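Setting Up a Tabletop Demonstration Properly

Good habits make this work so much more fun, and they take four minutes to learn! Our bench rules at Trunus started as a scribbled page by Mereana Baxter and they've held up beautifully.

Step 1. Clear the board, then put out only what the task sheet lists. Crockery goes towards the back, trays towards the front.

Step 2. Pick up both grippers and open the fingers fully before you start recording. 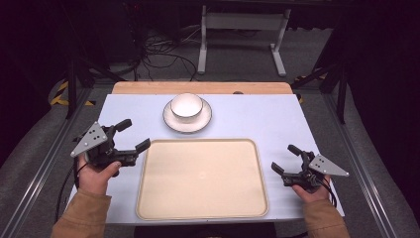

Step 3. Pause for a breath, then move. Slow, even reaches are lovely to work with later -- jerky ones usually get thrown out at review.

Step 4. If you drop something, stop the take and mark it as failed. Please don't tidy up mid-take!

Step 5. Check your cables every 6 takes and log it on the sheet.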